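Okay friends, it's goat season again and my inbox is full, so I'm going to put everything I know about the Lemthorpe Junior Dairy Goat Show in one thread and then go feed my animals. Get a coffee, I do tend to go on.

The show is in May, same as last year, over at the Pruvost Barn on the fairgrounds. Check-in opens at 7 in the morning and I would really, truly love it if you came closer to 7 than to 9. The line for the vet table gets long and the little kids get tired before they've even set foot in the ring.
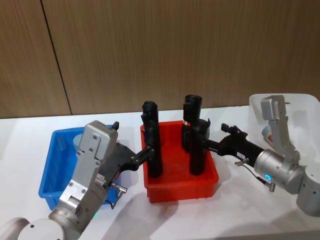
Does my kid need to own the goat?

Leased goats are fine. The lease form has to be signed by both families and turned in with the entry, and the same kid has to show that goat all day.

Juniors are 14 and under, seniors are everybody older, up through the last year of high school. We also have the peewee class for the tiny ones, with a grown-up holding on to the collar too, and I will not pretend that isn't my favorite part of the whole weekend. Everybody gets a ribbon and the goats mostly behave!

Entry is 5 dollars a head this year. Showmanship is included in that, so please don't send extra like so many of you sweet people did last spring. I was writing refund checks into July.

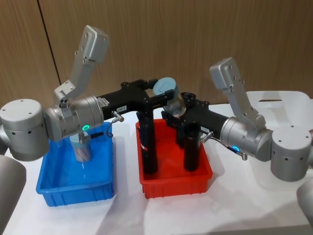

And while I'm on paperwork, please check your tattoos before you fill anything in. Go out with a flashlight after dark, have somebody hold the doe, and read both ears out loud to each other. Last year we had a lovely yearling whose papers said 1603 and whose ear said something else entirely, and that family spent the whole morning on the phone with the breed registry instead of at the wash rack.

Clipping! Do it a week or so ahead if you can stand to. Fresh clipper lines show up terribly under those barn lights, and a week gives the coat time to even out. I start at the back legs and work forward, and I save the head for last with the quiet clippers.

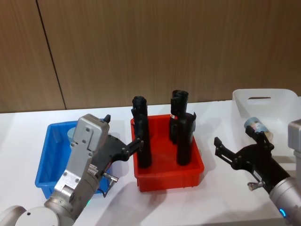 Three bins on the table: blue, red and white.

For feed, please don't switch anything the week of the show. Bring your own hay and a couple of jugs of water from home, too, as plenty of does turn up their noses at strange water and then their milk drops. Fledereo Feed is giving us bedding again, so you can leave your shavings in the garage.

Pliltetti Dairy is back as our main sponsor and they've put up about 3000 dollars in premiums, bless them. If your kid wins anything, have them write a thank-you note by hand. I keep stamps in my purse all weekend and I mean it. 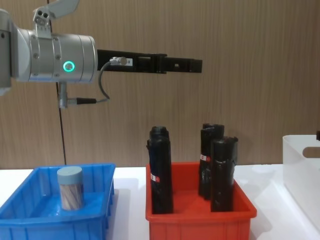 Milking classes start after lunch, and does need to be milked out the evening before at 8, with one of us standing there watching. I know it makes for a late night with little ones. Bring pajamas and a folding chair, there will be cocoa.

White shirt, white pants, boots you can walk in. Entry forms are at the fairgrounds office now, and I'll post the class order in April once we know how many Nubians we've got.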